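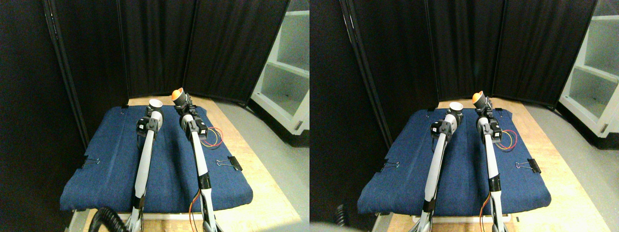
Black folding screen and white shelving. Photo: Lemieux, Nistham

Leaseholders at Zomine Court win their service charge case

NISTHAM, December. I've been a property disputes solicitor at Lemieux for a good while now and I don't often get to write one of these, so forgive me if I sound a bit pleased. My colleague Zachary Desjardins and I acted for the leaseholders of Zomine Court in their challenge to the service charges billed by their managing agent, Plestadora. The tribunal's written decision has landed, and on nearly every point it goes our clients' way!

Zomine Court is a block of 50 flats behind the old bus garage in Nistham. If you've never owned a leasehold flat, the service charge is what you pay towards looking after the bits everyone shares (the roof, the stairs, the lift, the bins). You pay it whether you think the work was any good or not, but the law says the charges have to be reasonable, and you can ask a tribunal to look at them if you think they aren't.

Our clients had been wondering about theirs for 2 years. The bills kept climbing and the stairwells weren't getting any cleaner. The one that really set people off was for "external repairs and associated access", a lovely vague phrase that turned out to cover scaffolding left standing on the car park side long after the roofers had packed up and gone. The hire charge carried on all that time, and it went straight onto the bills.

Zachary took on the paperwork, and I want to give him proper credit for it. Plestadora sent over more than 600 pages of invoices, in no order I could make out, with the lift contract split between three different bundles. He read every page and built a schedule setting each invoice against what the lease allows. By the time we got to the hearing the other side were using his schedule too, and so was the tribunal.

We asked the tribunal to look at 11 items in all. It reduced or struck out nine of them. The scaffolding hire after the roof work finished has gone completely, and so has a "contract supervision fee" that had been charged on top of the ordinary management fee for what the tribunal decided was the same job. The cleaning charges have been cut for both years. We lost on the buildings insurance, where the tribunal thought the premium was within the normal range, and on the lift maintenance contract, which I still think was dear but there we are.

There was also a good old argument about consultation. When a landlord plans bigger works, leaseholders are generally meant to be told about them beforehand and given the chance to comment. Plestadora said a notice had gone up on the board in the entrance hall and that this was enough. We said it wasn't, and the tribunal agreed with us. What each flat has to pay towards the roof has been capped as a result, and for several of our clients that's the biggest saving of the lot.

The last point is costs. Plenty of leases let the landlord put its own legal bills through the service charge, so you can win your case and then find yourself paying for the other side's lawyers in next year's demand. We asked for an order stopping that and we got one. It covers all the leaseholders who joined the application, and I'd urge anybody thinking of bringing a case like this to get the whole block signed up early on. Latecomers can be left out of that sort of protection, and it's a miserable conversation to have with them afterwards.

What happens next? Plestadora has a limited time to ask for permission to appeal, and we don't yet know whether it will. If it doesn't, the accounts have to be redone and credits worked out flat by flat. I'm not going to put a figure on anyone's refund here, as the shares under the leases differ and the ground floor doesn't contribute to the lift at all.

I've had a few calls already from people in other blocks asking if they can "use" our decision. The short answer is that it doesn't bind anybody else, and every lease is worded differently. You can certainly read it, though, and it's a decent guide to the kind of questions worth asking. Start by asking for a summary of the costs in writing and then ask to see the invoices behind it. Keep copies of everything you send, and please don't simply stop paying before you've had advice, however cross you are. Some leases have nasty consequences for arrears.

Zachary and I are holding an open evening for leaseholders at our Nistham office in the new year, starting at 6.30pm. It's free and you don't need to be a client. Bring your lease if you can find it, and your last couple of demands.

Media enquiries: Dwight Fortin, property disputes team, Lemieux, Nistham.

This release is general information about one case and isn't legal advice.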